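Prev by Date | Next by Date | Thread | Index

Subject: Re: Plain colored dishes for every day
Date: 26 Aug 2022

> Is anyone using the Dilline dishes daily? I like the pale green
> but worry it will look like a hospital tray. Also, does the
> lighter stuff show up OK on a dark table?

Yes, and I love them! I went for the green after weeks of going back and forth, and it's much softer than the Wostham catalog page makes it look – closer to mint, or sage on a gray morning. Nothing hospital about it.

The dark table is the best part. Mine has picked up plenty of pale scuffs over the years and I had a cloth on it all summer, but once the green was out I put the cloth away for good. Toast looks great on it. So do plums!

I paid 60 for my lot including postage, and I'm going back in September for more. If you want a second color, try a light blue next to the green. I wasn't sure about mixing them and now I do it at every meal.

Two pictures from my end: 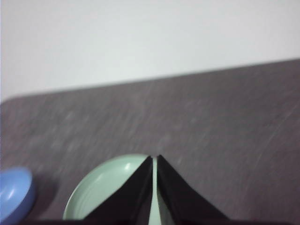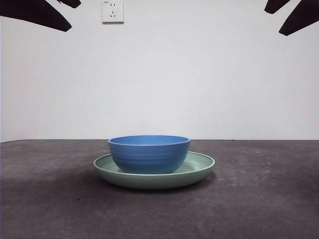 Pale green on the dark tabletop in both, with a bit of the light blue in the first.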